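Version of record: 31 May 2018. Maintained by Digby Tomoana and Raelene Pomare for the Mostari Shared Workshop.

# Gurex Stem Handling Build

## Purpose

This repository holds the build notes, control scripts and recorded sessions for Gurex, a two-arm tabletop station assembled by members of the Mostari Shared Workshop. The station is used to study the handling of long, thin objects with a delicate head. Artificial roses were selected for the first round of work.

The material is offered to other home and workshop builders who wish to reproduce the station or make use of the recordings. It is not intended for commercial floristry or for any setting in which members of the public would come within reach of the arms.

## Contents

| Folder | Contents |
|---|---|
| `build/` | Mounting drawings, parts list, cable plan |
| `control/` | Start-up, homing and recording scripts |
| `sessions/` | Recorded sessions, each with a short log |
| `labels/` | Grasp outcomes in CSV form |
| `docs/` | Safety sheet, change log, this file |

The present release contains 2716 grasp attempts, of which 1325 carry a checked label. Unlabelled attempts are supplied as recorded and should not be used for evaluation.

## Station

The work surface is white and is made up of two panels set edge to edge. The seam between them is visible to the overhead camera and serves as a reference line when the camera is set up again after cleaning. Users who build on a single panel will need to supply a reference line of their own, and should amend `control/align.yaml` accordingly.

Both arms are fixed at the far side of the table. Cables are to be secured before homing, with enough slack left for the full turn of each wrist joint. A cable that crosses the work area during a session must be recorded in the log under `obstruction`.

The Zukaron controller board runs both arms from one supply. The emergency stop must be tested at the start of each session and the result entered in the log.

## Objects

Roses are laid with the stem flat on the table. A session may begin with one rose or with several side by side. Spacing is not fixed, and blooms are permitted to touch. Leaf sprigs may be present at any point on the surface, and the labels do not treat them as targets. 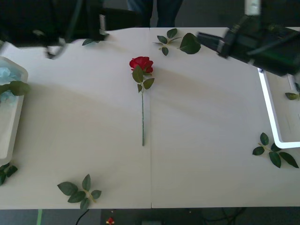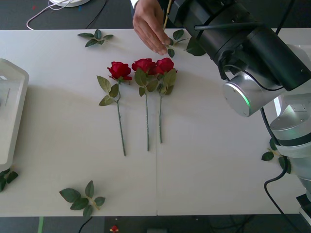 Stem length varies between roses, and the log records it to the nearest centimetre. Any rose with a loose bloom is to be withdrawn and replaced, as a bloom that parts from the stem during a lift cannot be labelled under the present scheme. Replacement roses are given a new identifier. Identifiers are never reused.

## Recording procedure

1. Complete the safety sheet and test the emergency stop.
2. Home both arms and confirm that the grippers open fully.
3. Align the camera to the panel seam.
4. Lay out the roses and enter their identifiers in the log.
5. Start `control/record.py` and announce the start aloud.
6. Pause the arms before any person reaches over the table.
7. Close the log before removing the roses.

A session may contain up to 34 attempts. Longer sessions were tried early in the build and led to drift in the wrist calibration, which was difficult to correct afterwards.

## Labels

Each row of `labels/grasps.csv` refers to one attempt. The `outcome` field takes one of the following values:

- `held`: the stem was lifted and remained in the gripper for the full hold period
- `slipped`: the stem was lifted and then released without a command
- `missed`: the gripper closed without contact
- `snagged`: a second rose or a leaf sprig was lifted with the target

Labels were entered by one member and checked by a second. Where the two disagreed, the row was left unlabelled.

## Known limitations

Dark leaves are at times mistaken for part of the gripper by the segmentation script, in particular when a sprig lies close to the black housing. Shadows on the white surface have a similar effect when the side lamp is in use. Raelene Pomare is preparing a revised mask, which is expected in June.

The recordings were made at one table with one pair of arms. Results obtained from them should not be assumed to hold for fresh flowers, which differ in weight and stiffness.

## Access and conditions

The drawings and scripts may be copied and altered for non-commercial use, provided that the Mostari Shared Workshop is credited. Recordings are supplied on request. The request should state the intended use and the name of the person responsible for storage. Requests are answered within 30 days.

Persons who appear in the recordings have agreed to their release on the condition that no attempt is made to identify them.

## Corrections

Errors in the labels should be reported with the session number and the row number. Reports concerning the mounting drawings should be addressed to Digby Tomoana. The earlier Mujić bracket has been withdrawn, and its drawings are kept in `build/old/` for reference only.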